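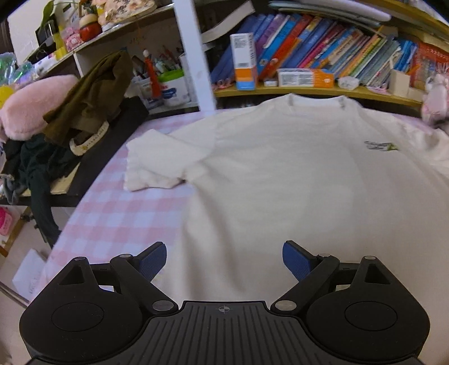

Why Do We Fold Our Shirts?

A shirt has an awkward shape. It has a wide body, a hole for the head and two long sleeves that go wherever they want. If you push it into a drawer like this, the cloth bends in many small places and stays bent. These small lines are called creases, or wrinkles.

Cloth is made of very thin threads. When something heavy presses on a bent thread for a long time, the thread keeps the bend. Folding does not stop bending, but it lets you choose where the bends will be.

How to fold a shirt with long sleeves

Put the shirt on a bed or another flat place, with the front side down. Move your hands over it from the middle to the outside, until it is smooth.

Take one side and fold it toward the middle. Now the sleeve is lying across the back. Turn it so it points down to the bottom of the shirt. Do the same with the other side.

You have now a long rectangle. Bring the bottom up to the collar, and turn the shirt over.

Is it crooked? Open it and try again. My first shirts looked like pancakes.

A word to know

Collar: the part of a shirt that goes around your neck.

Try it at home

Fold one shirt and roll another one. Leave both in a drawer for 5 days. Which one has more creases?

Written by Vaughn Montoya for the Clasa children's pages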